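손목 카메라가 보는 세상: Bradden 공개 연구실 견학기

12월 | 글: 야트시리 바렐라(Yatziri Varela)

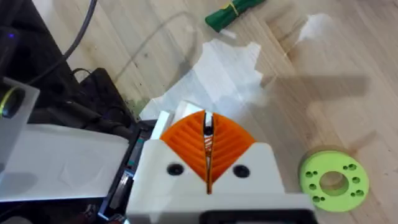

1. 발표장 대신 바닥으로

금요일 오후 2시, Bradden의 공개 행사에 다녀왔다. 안내문에는 '조작 소프트웨어 스택 심층 투어'라고 적혀 있었는데, 심층의 상당 부분은 나무 바닥에 쪼그려 앉아 모니터를 올려다보는 일이었다. 무릎이 먼저 심층에 도달했다.

참가자는 34명. 두 조로 나뉘었고 나는 인식(perception) 쪽이 먼저였다. 진행은 요샤 크뢰거 씨. 슬라이드 첫 장에 "질문은 끝나고"라고 써 놓고는 본인이 둘째 장에서 질문을 받기 시작했다.

2. 연두색 원판을 찾아라

손목 카메라 화면에는 언제나 자기 손이 나온다. 주황색 핀레이 손가락 두 개가 화면 한복판을 차지하고 있으니 정작 집을 물건은 가장자리에서 눈치를 본다. 오른쪽 바닥에 놓인 연두색 출력 원판이 그런 신세였다. 이 팀은 손가락과 하우징 영역을 마스크로 빼고 나머지 픽셀만 분할 모델에 넣는다. 그런데 핀레이 손가락은 물건을 쥐면 휘어지므로 고정 마스크가 금방 틀린다. 그래서 그리퍼 개폐량에 따라 마스크를 바꿔 끼운다고 한다. 지금 쓰는 마스크가 40장. 보간하면 되지 않느냐고 누가 물었더니 "그게 다음 분기 계획"이라는 답이 돌아왔다. 다음 분기는 어느 회사에서나 참 바쁘다.

원판 가운데의 큰 구멍도 골칫거리다. 구멍으로 나무 바닥이 그대로 비치니 중심점을 파지점으로 잡는 계획기는 허공을 아주 자신 있게 집으러 간다. 구멍 둘레의 고리 부분만 후보로 남기는 필터를 아수세나 몬테스 씨가 짰는데, 코드 주석에 "도넛 문제"라고 되어 있었다. 논문에는 다른 이름으로 나간단다.

3. 그림자는 장애물인가

내가 제일 재미있게 들은 대목이다. 바닥에 길게 드리운 로봇 팔 그림자를 예전 버전은 장애물로 등록했다. 팔이 움직이면 그림자도 따라오니 계획기가 제 그림자를 피해 계속 우회 경로를 그렸다. 기록된 최장 재계획이 한 작업에 30회. 지금은 관절 각도와 조명 위치로 그림자 영역을 예측해 신뢰도를 낮춘다. 창가 블라인드를 걷으면 어떻게 되느냐고 물었더니, 블라인드는 걷지 않는다고 했다.

구겨진 흰 시트는 또 다르다. 그림자와 달리 진짜로 거기 있고, 주름 때문에 깊이 추정이 들쭉날쭉해진다. 이쪽은 아직 해결이 안 됐고 크뢰거 씨도 순순히 인정했다. 데모 성공담만 듣다가 이런 얘기를 들으니 오히려 메모가 늘었다.

4. 도구 이야기, 그리고 커피

제어 쪽은 체리 메이 델라 페냐 씨 담당. 자체 로그 재생기 Skerico를 보여 줬다. 카메라 영상, 관절 명령, 계획기 후보 경로를 한 시간축에 겹쳐 놓고 되감는 프로그램이다. 실패 구간에 태그를 달아 둔 기록이 2,000건이고 검색창에 "놓침"이라고 치면 줄줄이 나온다. 그중 하나를 틀었는데 명령 시각과 영상 시각이 어긋나 있어서, 로봇이 과거를 보고 움직이는 꼴이었다. 인식 모델을 두 주 동안 고치다가 범인이 타임스탬프였음을 알았다는 고백에 앞줄 사람들이 유난히 크게 웃었다. 다들 해 본 모양이다.

아쉬운 점도 있다. 계획기 설명은 시간에 쫓겨 수식 두 장으로 끝났고, Skerico를 외부에 공개하느냐는 질문에는 "검토 중"이라는 말만 남았다. 커피는 4층에 있다고 했는데 4층에는 자판기가 있었다.

다음 방문은 Gallegos 쪽이다. 거기는 의자가 있다고 들었다.

관련 글
- Standine 견학기: 시뮬레이터에서는 잘됐습니다
- 시간 동기화, 어디까지 믿을 것인가
- 아수세나 발도비노스 인터뷰: 파지 계획기를 세 번 갈아엎고
- 로그 재생기를 직접 만들기 전에 읽을 것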